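Petholm Workshop, Household Handling Room
Notebook entry, Jul 18, 2022

Purpose of entry: to record the state of the room and of the handled items, and to list what remains to be settled before the Bristley items are brought in.

1. Handled items

The review of long and short handles continued from the March list. The question is a simple one: which household items have a handle that can be taken up cleanly from any side, and which require the item to be turned first. Items with a wooden handle have been placed in a group of their own. The wood gives a steady hold, and any change in the surface is easy to see when the item is returned to the shelf.

The item with the white plastic head and the wooden handle was entered under this group. The head is much wider than the handle, and the balance point is therefore close to the top. Colleagues taking it up low on the handle should expect it to tip. The inner face of the head has a fine, speckled texture and should not be wiped with a damp cloth until the Laxdal care sheet has been checked.

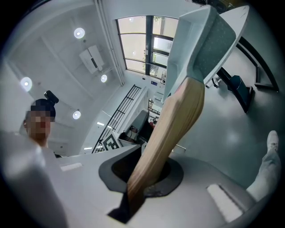

Item with wooden handle and white plastic head, held near the base of the handle.

The register gives the item a mass of 183 grams. That figure was copied from the earlier sheet and has not been confirmed on our own scale. Please weigh it again and initial the entry.

2. Cooking station

The square table with the marble pattern remains the cooking station. The portable induction cooktop stands on it, with the rectangular tamagoyaki pan on the glass. The pan is to be set down with its handle toward the person working. This was agreed in March and should be kept to, as the notes are difficult to compare when the handle points elsewhere.

The pan is small and its base does not cover the glass. The Zosten sheet, which we follow for all cooktop work, calls for the pan to be centered before the power is turned on. It also sets our upper limit for this room at 200 degrees. No entry for a heated run is made under this date.

Toast is kept as the bread item for the station. It holds its shape better than fresh bread and leaves crumbs that are easily brushed off. The position at the far side of the table, behind the pan, is acceptable provided that it does not touch the cooktop.
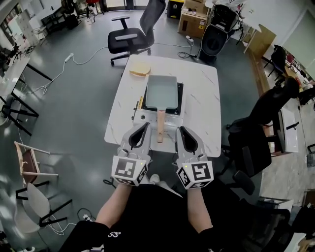
Cooking station: induction cooktop, tamagoyaki pan with handle toward the worker, toast behind.

3. Room

Power strips are lying on the floor beyond the table, and a white cord crosses open floor. The cord should be moved to the wall side or covered. The cooktop cord leaves from the left and should stay on that side.

The mesh office chair beyond the table may remain, but it rolls freely and should be pushed well back when the cooktop is in use. The chair with the tall headrest on the right is to be returned to the long desk at the end of each session.

The cardboard boxes against the back wall have not been entered in the register. They are to be opened, listed and either shelved or sent back to Bristley. The black-and-yellow crate beside them stays where it is for now.

4. Open points

Weigh the wooden-handled item (see section 1).
Obtain the Laxdal care sheet, current version.
Reroute or cover the floor cord.
Enter the boxes in the register, starting from line 49.
Allow 3 minutes between the end of a heated run and the clearing of the table, and note the time in the margin.
Decide whether the pan and the bread item should share a shelf label.

The next entry will begin with the boxes.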